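Musville Home & Garden Forum > Around the House > Window AC and an old kitchen circuit

Pudard
Monday, June 20, 2022

Hello all, and sorry in advance for the long post, I tend to ramble when it's hot. We moved into my aunt's old house in the spring and we love it to pieces, but the kitchen and the dining room seem to share one circuit, and now that summer is here I'm finding out what that means. If the window unit is running and my husband starts the toaster, off everything goes and I'm down in the basement with a flashlight again. It has happened 6 times since we put the window unit in!

My question is whether I can plug the window unit into a power strip and run the strip over to the hallway outlet, which I believe is on a different breaker. The cord on the unit is maybe two feet too short to get there by itself. My father-in-law says he did it that way for years. My sister says I'll burn the house down. They are both coming for the Fourth of July and I would love to have this settled before they're in the same room.

Skutden
Your sister wins this one, I'm afraid. Please don't put an air conditioner on a power strip. Most strips are meant for lamps and computers and phone chargers and the like, and a window unit pulls a lot of current for hours on end, with a big gulp every time the compressor kicks on. Look in the manual for yours, I'd be surprised if it doesn't say straight to the wall outlet and no extension cords.

You can map your circuits in an afternoon, by the way. Turn off one breaker, walk around with a lamp, write down what's dead, repeat. I did ours with my daughter on a rainy Saturday and we had a grand time shouting up and down the stairs.

Fourie
I'm going to disagree a little bit, with love. Skutden is right about strips, but there are heavy short cords sold just for air conditioners – thick, flat, three-prong, with the rating printed on the package – and I've used one every summer in my sewing room without a bit of trouble. I check the plug end with my hand now and then and it has never been more than barely warm. If she only needs two feet, I think that's a perfectly sensible fix for one season, so long as it isn't run under a rug or through a doorway where it gets pinched.

Skutden
If the manual allows it, fine. Mine flat out says no, so I'd read that first. And a cord across a hallway in a house full of company makes me nervous for everybody's ankles, never mind the wiring.

Pudard
Thank you both, this is so kind! I found the manual in the junk drawer (under the birthday candles, of course) and it does say no extension cords, so there goes that idea. I called an electrician in town and he quoted me $287 to put a new outlet by the dining room window on its own circuit, if the wall is as easy as he thinks it is. Does that sound fair? It seems like a lot for one outlet, but then I think about the basement stairs in the dark.

Until then I've moved the toaster to the laundry room, and my husband carries his breakfast back through the house like a waiter. The strip will go to the desk for the lamp and the printer.

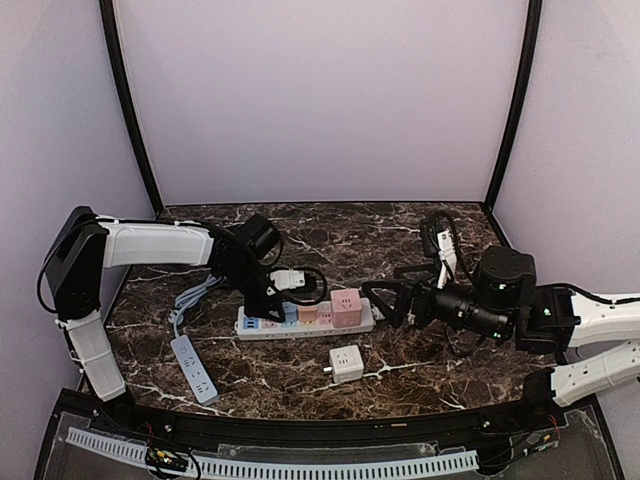 Nobuhle Fourie
I'd take that price and be glad of it, dear. We paid more than that for ours, and the fellow had to come back a second day to patch the plaster. Do ask him whether the permit is included, and have him look at your panel while he's there, in case it's as old as the rest of the house.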